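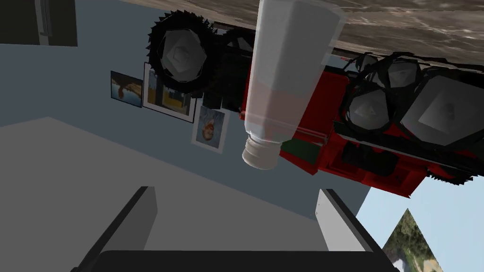
Section 2. Planning and budgeting before you order

Read this section before you request a quote for a Plevden two-arm station. It covers the order in which to make purchasing decisions, what the base price includes, and the items that customers most often leave out of the budget. Installation starts in Section 3.

2.1 Write the task list first

1. List every object the arms will be expected to handle. Include the awkward ones. A bottle with a screw cap and a toy vehicle with large treaded tires need very different finger openings and very different approach angles.

2. For each object, write down its width at the point where it will be held, its weight when full, and whether it may be lying on its side when the arm gets to it.

3. Mark the objects that must be handled by both arms. If there are none, ask your dealer for a single-arm quote as well.

4. Send the list to your dealer with the quote request. A quote prepared without a task list is valid for the base unit only.

Note: Soft or clear containers should be marked as such. They may call for a different finger pad, and pads are ordered separately.

2.2 Try the layout in simulation

The planning license for Cerent, our simulation package, can be bought before the hardware. The license fee is 3,000 dollars and is credited in full if you order a station within 6 months.

5. Build your room in Cerent at true size. Enter the counter height, the counter depth and the position of any walls and windows.

6. Place the robot where you intend to install it and run each item on the task list.

7. Check the near edge, the far edge and any corner. An L-shaped counter usually needs more reach than the floor plan suggests, and the far leg of the L may be out of range altogether.
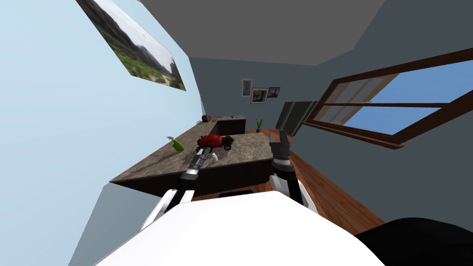 8. Record every item that could not be reached or gripped. Decide now whether to move the base, move the item or drop the task. Changing the mounting position after delivery is billed as a service visit.

Caution: A grip that works in simulation is not a load rating. Use the payload table in Appendix B when you choose the arm size.

2.3 Set the budget

9. Start with the base unit: body, two arms, two standard grippers and controller.

10. Add finger pads, one spare set for each type on your task list. Pads are wear parts and are not covered by the warranty.

11. Add the electrical work. The station needs its own 20 amp circuit. Get this priced by a local electrician – we do not quote it.

12. Add freight and floor preparation. If the crate has to go up a stairway, tell Hanrahan Freight at the time of booking. They will send a different crew.

13. Add operator training. One seat is included with the base unit, and further seats are charged per person.

14. Hold back 7 percent of the total for small parts and changes during the first year.

Note: The Nullura vision kit is optional. Order it with the station if you expect to need it, as fitting it later means taking the upper cover off and repeating the calibration.

2.4 Lead times

Stations are built to order. Allow over 20 working days from the signed order to shipment, plus freight. Custom finger pads are made after the sample objects arrive at our shop, so send the samples with the order. Samples are returned only on request.

Do not schedule the electrician for the same day as delivery. The circuit must be live and tested before the crate is opened.

Questions about quotes and license credits go to Levente Szabó in the planning office. Have your quote number ready.

Section revised 21 Jun 2019. Prices in older copies of this guide no longer apply.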